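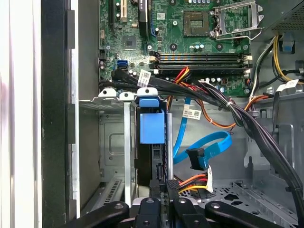 Hi Unnur,

Quick catch-up on the Corken cell for February, and sorry it's a bit rambling, I'm typing between runs. The big job this month was the gripper setup for the desktop teardown work, and I think we're finally in decent shape!

You'll remember the fingers kept drifting out of line in the last report. Bernardo and I took them off, cleaned the joints and put everything back with fresh screws, then redid the zero position from scratch. That ate most of a Monday. We've done 117 runs on the new zero and only had to stop and re-home on 16 of them, which I'm pretty happy with (it was 67 stops over the same number of runs before we touched it).

The other half of the job was the wrist camera. It used to sit a touch too high, so the fingertips dropped out of view right when you needed them. Carolina made a new bracket and now we can see the fingers and the part of the case they're working in, cables and all.

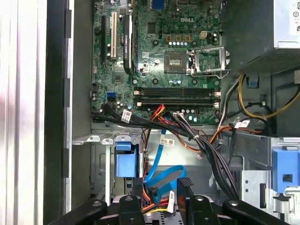 Cables are still my main headache. The SATA and power leads sit right down by the drive cage, so I've slowed the last bit of the approach and moved the entry point away from the big black bundle. It costs us a little time per case but I'd much rather have that than a snagged finger. The blue drive latches are next on my list, and for those I want to try the grippier fingertip pads from Neveck before I change any more settings.

Upkeep is simple so far. Wipe the fingertips every morning, check the joint screws with the small driver, run the zero check before lunch. Ermelinda has it all on a sheet taped to the controller.

Money-wise we're fine, except I'd like a spare set of fingers. We're running on our only pair and it makes me nervous! Could you let me know if that can come out of the parts line?

Talk soon,
Valter

Last updated: February
2 comments · 0 shares
Contact | © Corken | Back to top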